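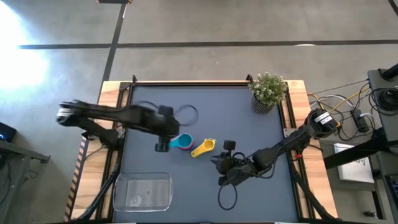
Vallthorpe Football Club > Senior Men
Thread: Who plays centre half-forward in the prelim?

tdd_27
Wednesday, September 12, 2018
Teams go up tomorrow night and I still can't pick who gets the key forward spot. Weldu did the hammy against Litow and he's gone for the year. My pick is Tekle Derese. He's played there in the twos since February practice matches and he leads at the ball.

boundaryrider
Tekle can't take a contested grab. Prevthorpe have two tall backs who'll fly over the top of him all day. Throw Teshome forward and cover him with a kid down back.

OvalEnd
No way. Shewit is the best one-on-one defender in the comp. You don't rob the back line in a final to fix the forward line. We tried it in round 3 and leaked goals the whole last quarter.

boundaryrider
Round 3 was in a gale and we were missing both ruckmen. Doesn't prove much.

tdd_27
It proves he hates playing forward. He said so at the 100 game night.

saints_exile
Prevthorpe supporter here. We'd be happy to see Teshome anywhere except full-back. Derese is quick, but our blokes won't lose sleep over him.

OvalEnd
Weren't losing sleep over Weldu either and he kicked 3 on you.

saints_exile
Two of those were frees.

gudetas_mum_in_law
Does anyone know if the bus is still going from the Berhe Street car park? The club page has last week's time on it.

tdd_27
Same spot, leaves at 10. Ring the clubrooms for a seat.

boundaryrider
Back on topic, if Derese gets the nod he should start on the bench. Play small for a quarter and see how their talls handle the ball on the ground.

OvalEnd
I could live with that. Teshome stays at full-back though.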